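Re: Roller slips in grip after finger swap
Date: 8/16/21
List: Mundus cell users

> We changed the fingers on our Brilano cell and now the textured
> roller twists on every stroke. Grip force is at 300, same as before.
> Turning it up makes things worse. Do we need new pads, or is
> it a setting? We reran the twin on the Kisow scene and it twists
> there too, so I doubt it's the pads.

You're right to doubt it. Pads get blamed for everything on this list, including one time a bad network cable.

If it twists in the twin, look at the tool file before you touch a wrench. The stock file that ships with Bhutto puts the tool's center of mass on the handle stem, which is lovely if your roller has no roller on it. Ours does. The bumpy cylinder sits well above the handle, at the far end of that bent rod, and every bit of its weight wants to turn the stem in the fingers. More force just pinches a thin round stem harder, and it squirts around to wherever it wanted to go in the first place.

What we did, in order:

1. Put force back to 300 and left it there.
2. Re-zeroed the gripper with the new fingers on. The old zero was from last November and belonged to a different set of fingers.
3. Moved the center of mass in the tool file up toward the cylinder.
4. Raised the pick point so the tips close beside the handle, with the stem down between the fingers.
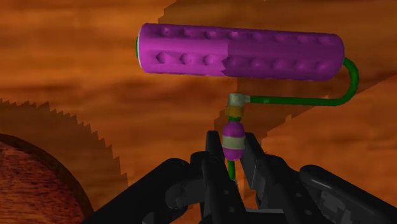

Step 4 did most of the good, and it was of course the last thing I tried. Run it slow in the twin for 1,000 strokes before you let the real one near paint. We got to 1,846 before the first twist, and that one was on me for editing the file while it was running.

Screw check on the fingers every 2,000 strokes, and write it on the sheet by the door. Our sheet has a coffee ring and one entry.

If it still twists after all that, send me the tool file. Please don't send the whole project folder again, my inbox has only just recovered.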